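Two Arms and a Water Bottle: My Afternoon at the Stiren Open House

I got lost twice on the way to Nanddale. The Stiren workshop sits behind a tile store on Nazarenko Street, and the only sign was a sheet of paper taped inside the door with an arrow on it. I followed the arrow down a hallway, past a coat rack and a very full coffee station, and came out in what looked like somebody's living room. Armchair, TV stand, glass-front cabinet. And a pair of robot arms at a big white table, going about their business!

I'd signed up back in June, when the newsletter promised "manipulation demos all afternoon." I pictured car parts. What I got was trash and water bottles, and I have to say I was glued to it for most of an hour.

Da-eun Maeng runs the demos. She talks fast, and she was eating pretzels out of her jacket pocket the whole time I was there. I asked her why anyone would want to teach a machine to deal with wrappers and bottles.

"Because it's horrible," she said, very cheerfully. "A metal block is the same block every time you pick it up. A wrapper is a new shape every time you look at it."

She waved me closer (there's a strip of tape you're supposed to stay behind, and I mostly did).
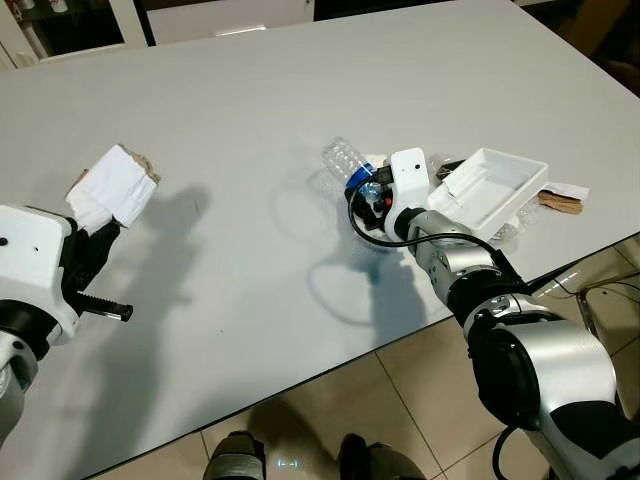

A paper-wrapped block in the left gripper, a blue-capped bottle in the right, and plenty of packaging still on the table.

What surprised me was how much I started rooting for the thing. You stand there and your own hands start twitching. A little to the left, buddy. No, your other left. A man next to me in a Matport cap was doing it too, out loud, and when I caught his eye he turned pink and went off to look for the bathroom.

I asked Da-eun how long she'd been at it. She pulled a spiral notebook out from under a keyboard and flipped to the back, where she keeps a tally of every practice run. She was up to 3,327. Of those, 47 have a star next to them, and a star means she liked how it moved. That's it, that's the whole rating system. I asked what makes a run likable and she thought about it long enough to finish a pretzel.

"When it doesn't fuss," she said.

There were six of us in my group, including a pair of sisters who teach fourth grade and had far better questions than I did. One of them wanted to know whether each arm knows what the other one is up to. 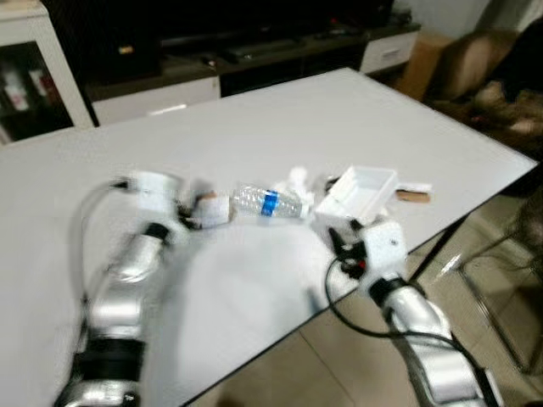 The short answer is that one program runs both arms, so they share a plan, but Da-eun said planning for two is a lot more than double the work. They can bump elbows. They can both go for the same thing. She told us about a morning last spring when they got into a tug-of-war over a roll of paper towels, and she let it go on a while because she wanted to see who'd win. (The left one.)

Then she brought up the wrist camera on a monitor, and that was my favorite part of the day. From across the table a bottle is just a bottle. Up close it's a mess of ribs and dents and bright little reflections, and you can see straight through parts of it to the tabletop. I'd never thought about what a rotten thing clear plastic is to look at if looking is your job.
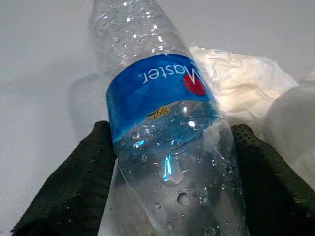 Up close at the wrist: textured finger pads, an upside-down label and a whole lot of droplets.

The older sister asked if it ever squeezes too hard. Oh yes, said Da-eun. She keeps a mop by the door. Grip is still the part she fiddles with most, and she'd changed the settings four times that week alone.

I stayed past the end of my slot and she let me, as long as I kept out of the next group's way. On my way out I bought a Stiren mug I didn't need, and then I sat in the car and drank the rest of my water. I spent a good minute looking at how my fingers went around the bottle. The next open house hasn't been scheduled yet, but the sign-up list is by the coffee station, and there's parking behind the tile store if you come in from the alley.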